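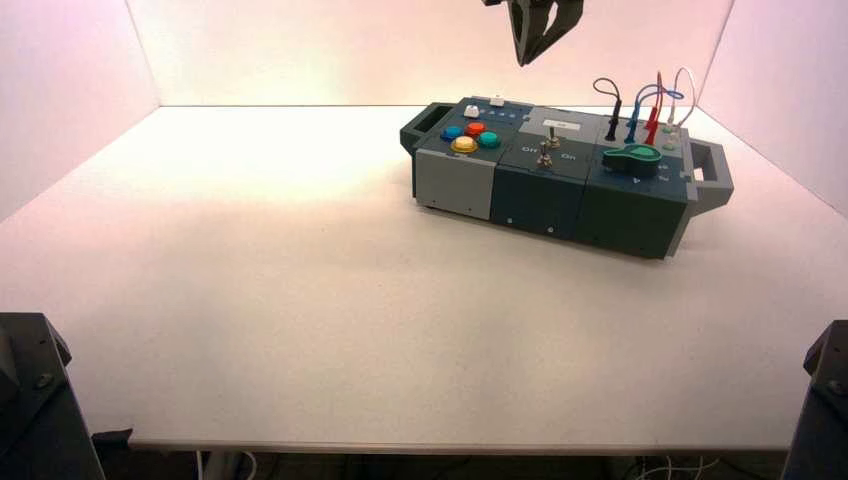

New on the bench: the Plandberg 317 desoldering station

We've been waiting on this one since December, and the first units are finally in the Pisthorpe shop! The Plandberg 317 replaces the old 78 series, and if you do a lot of through-hole rework you're going to love it. The pump now sits inside the base, so there's no separate box to find room for, and the hose is long enough to reach across a full-width bench without tugging at your wrist.

Our favorite change is the filter. On the 78 you had to let the gun cool down and take out two screws (and then find them again on the floor). On the 317 the solder chamber slides out of the back with one hand, and a fresh one clicks in. We did a whole tray of old power supply boards with it, big ground planes and all, and the pads came out clean.

Nozzles from the 78 series fit, so hang on to yours. The Rautiainen fine tips need adapter 2309, which we keep behind the counter. The stand from the older station won't hold the new gun, but there's one in the box.

Flestunum members can try the station at the demo bench any afternoon until 5. Bring a board you don't mind practicing on, and bring your safety glasses too.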